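Motau Bedding Care Label Corpus

Version 2. Released August 9, 2021.

Summary

Motau is a text corpus of care instructions from duvets, sheets and pillow covers. It contains 367 label transcriptions, typed by hand and normalized to a common vocabulary. Symbols are stored as text codes. The corpus was built for testing short-text parsers on terse, abbreviated language.

Collection

Labels were transcribed by Orestis Xenos and Demetrio Sarmiento in Prenorstead and Salem. Each label was typed twice, once by each person, and the two versions were compared. Disagreements were settled by rereading the label. Faded labels were kept if at least the washing temperature was legible.

Colored bedding, such as a pink duvet over a dusty-pink sheet, often carries a separate line on washing with like colors. This line is stored in the field color_note and is left empty when absent.

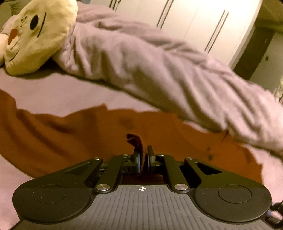 Fields

label_id: integer, unique
item_type: duvet, sheet or pillow_cover
raw_text: label text as typed, line breaks kept
norm_text: lowercase, abbreviations expanded
wash_max: degrees Celsius, integer
color_note: string, may be empty

Known issues

Values of 90 in wash_max occur mainly for plain cotton sheets and should not be treated as errors. Fiber percentages are left as printed – they do not always add up to 100. Version 1 used a different separator in raw_text and will not load with the current script.

License

Free for research use. Send corrections to either maintainer with the label_id and the proposed text.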